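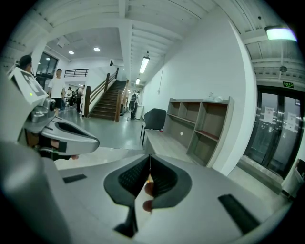
Häufige Fragen zur PACS-Umstellung auf Fondell

Ab wann läuft das neue Archiv?
Seit dem 23. Mai nehmen alle Standorte neue Studien direkt in Fondell auf. Wragg bleibt vorerst lesend erreichbar.

Sind meine Voraufnahmen schon da?
Sehr wahrscheinlich! Die letzten 7 Jahre sind komplett übernommen, ältere Studien holt das System beim Öffnen der Patientenakte nach. Bei großen CT-Serien mit nearly 490 Schichten dauert das einen Moment.

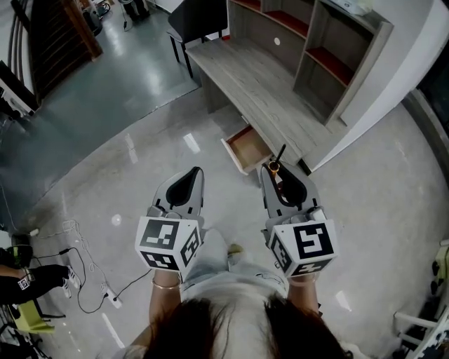
Muss ich meine Hängeprotokolle neu anlegen?
Nein, 162 Protokolle sind schon umgezogen. Und die neue Mammo-Ansicht ist richtig schön geworden - unbedingt ausprobieren!

Eine Studie erscheint doppelt. Was tun?
Bitte nicht löschen. Meist hat die Modalität zweimal gesendet, einmal unter dem alten AE-Titel. Accession-Nummer notieren und an Maribel Lozano schicken.

Können Zuweiser Bilder online ansehen?
Ja, über das Portal von Sidbridge, ganz ohne CD! Zugänge richtet Kirsty Treloar ein.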